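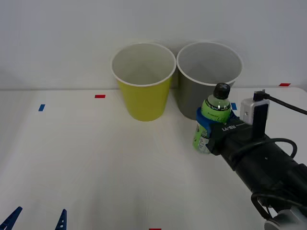 The right arm and the green bottle, with the two cups at the back of the table.

I promised in February that I would write up the business with the grip, and then I kept putting it off, partly because I was still cross about it and partly because I wanted to be sure we had found the real cause before I went telling everyone. So put the kettle on, this may ramble a bit.

For anyone new, I spend most of my working week at our little lab in Brurnstead, trying to get a two-armed robot to do the sort of jobs you or I would do half asleep. Pick up a bottle, bring it over to a cup, put it down again without making a mess. We call the project Irus, and it had been going so well! We had done 114 runs of the bottle task without a single drop, and I'm afraid I had got into the habit of drinking my tea while it worked.

Then one afternoon, a little after four, the right arm lifted the bottle, carried it nicely towards the cups, and halfway there the blue fingers simply opened. Down it went. The cap stayed on, thank goodness, but the bottle rolled off the front of the table and took a good knock on the floor, and the arm carried on to the cup and made its careful little movement with nothing in its hand. I have to say that was the part that bothered me. A dropped bottle is a dropped bottle, but a machine that hasn't noticed it has dropped something is a different sort of worry, and if it had been carrying anything heavier I would not have wanted my foot underneath.

We stopped for the day and I went home and stewed.

My first thought was the fingers themselves. I wiped them down, I swapped the pads, I tried a different bottle (same drink, I'd bought a whole tray of it) and we got another 18 good runs, and I was just starting to feel clever when it did it again. Same place on the way across, same gentle opening of the hand, as if it were being polite.

It was Seon-mi Chae who spotted it. She had come over from the Sturnermont office to help with something else entirely, and she stood and watched the arm for a good half hour without saying much. Then she asked me what happened to the cable when the wrist turned. I said it was fine, I had routed it myself. She asked me to turn the wrist slowly by hand, with the power off, and there it was: at one particular angle the cable pulled tight, and the plug at the far end shifted in its socket by the tiniest amount. For a moment the controller lost its signal from the hand, and when the signal came back, the software did what it had been told to do at start-up and opened the fingers.

So there were two faults, really, and both of them were mine. The cable was too short for the movement, and I had never thought to ask what the hand would do if it was interrupted while holding something. I had tested the stop button over and over and felt very responsible about it, and never once tested that.

There is more slack in the cable now, and a proper clip to take the strain off the plug. The software has changed too. If the signal drops, the hand stays as it was, the arm stops where it is, and a person has to come and say it may carry on. Halvorsen, who looks after the safety side for us, also wants a check that there is still something between the fingers before the arm goes anywhere near a cup. I grumbled a bit at the extra work, but he's quite right, and it's about half done.

I've also put a lip along the front edge of the table for when we start the long runs again, and I keep my tea on the windowsill now. Seon-mi has gone back to Sturnermont with a packet of my ginger biscuits and strict instructions to visit more often. If any of you have had trouble with cables on a moving wrist, do leave me a comment, as I'd love to know how you tie yours down.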